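Subject: [pumolska-users] Re: 指先が左右でそろわない件
List: pumolska-users(Pumolska ハンドグリッパー利用者の会)

Jurusdale の工作室の者です。返信が遅くなりました。先週は Lelora の納品にかかりきりで、グリッパーの顔も見ておりませんでした。

> 手持ちグリッパーの指パッドを新品に替えてから、閉じると左の指先が先に
> 当たり、右がわずかに遅れて追いつきます。パッドを左右入れ替えても症状は
> 同じでした。リンクの軸を増し締めしたら今度は開きが渋くなり、手を離して
> も途中で止まります。
> 組み付け手順は配布の PDF どおりです。ソフト側で閉じ幅のオフセットを
> 入れれば済む話でしょうか。
> あと、PDF の図が小さくて、軸まわりの組み順が読めません。

オフセットは最後の手段にとっておきましょう。機械のずれを数字で隠すと、半年後の自分がその数字の由来を知らずに消します。うちで一度やりました。消したのは私で、入れたのも私です。

パッドを入れ替えても症状が左に残るなら、犯人はパッドではなくリンク側です。それから、増し締めはおそらく無実の軸まで締めています。うちの手順を書いておきます。

1. 電源とケーブルを外す。
2. 増し締めした軸をいったん全部ゆるめる。どれを締めたか覚えていない場合も、全部ゆるめれば同じことです。
3. 指を半開きにして、左右の腕を片方ずつ指で揺する。カタカタ言うほうに印をつける。
4. 古いグリスを拭き取る。黒いものが出てきても驚かない。うちのは 400 時間でまっ黒でした。
5. 軸を左右交互に少しずつ締める。片側を一気に締めると、そちらに寄ったまま固まります。
6. 机の上で開閉し、自重で止まらずに動くことを確かめてから、パッドの固定に進む。

パッドは仮止めのまま指を閉じ、面どうしを合わせた状態で本締めします。PDF では先に本締めして、そのあと「平行を確認すること」と書いてあります。確認して平行でなかった場合については、何も書いてありません。紙幅の都合でしょう。

ねじロック剤は Van Hecke の弱いほうで足ります。強いほうを使った個体が棚に一台ありますが、もう分解できないので文鎮として第二の人生を送っています。

PDF の図が読めないのは同感です。印刷を 97 パーセントに縮める設定が初期値になっていて、ただでさえ細かい番号がさらに細かくなります。組み順は図より現物を見たほうが早いので、うちの一枚を貼ります。両指を開いて机のすぐ上に構えたところです。見てほしいのは真鍮色の縁がついた軸まわりと、パッドの穴の位置です。

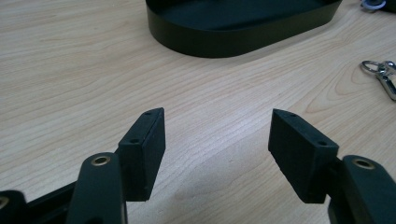 写真:開いた状態の指。黒いパッドには先端寄りと手前の角寄りに小さな穴、腕の上端近くに丸い軸穴。

比べるときは、なるべく同じ角度から一枚撮って並べてください。斜めから撮ると、手前に来た指のほうが大きく写ります。私はこれを摩耗だと思い込み、午後をまるごと研磨に捧げたことがあります。左右差は写真で見当をつけて、最後はすきまゲージで決めるのが安全です。

なお、グリスを替えた直後は動きが軽すぎて、直った気になります。開閉を 6 分ほど続けてから、もう一度片当たりを見てください。そこで左が先に当たるようなら、軸の座金が減っている可能性が高いです。座金の予備は 4 枚ありますので、必要なら送ります。送料は、貼ってくださる写真のピントで相殺ということで。

手順 3 の結果(左右どちらが鳴ったか)だけでも、このスレッドに返していただけると助かります。11月の部品まとめ買いに間に合わせたいので。

--
Jurusdale 工作室
グリッパー保守担当(ほかに担当者がいないため)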